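Ticket 1452 - heating, Grisport office
Opened 2022-08-15, Emil Aebischer
Status: waiting on parts

Boiler locks out after 2 mins, fault code 147. Reset, same again. Pressure ok. Bled both rads upstairs, no change. Gittins looked at the pump in March and said fine.

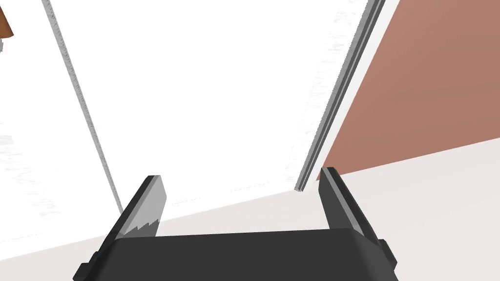
Gripper, fingers open

Swapped the thermostat for the spare Surkar one. Still locks out. Fan runs, no spark that I can hear. Think its the ignition lead. Ordered new one from Grunov, will fit when it arives. Leave boiler OFF till then pls.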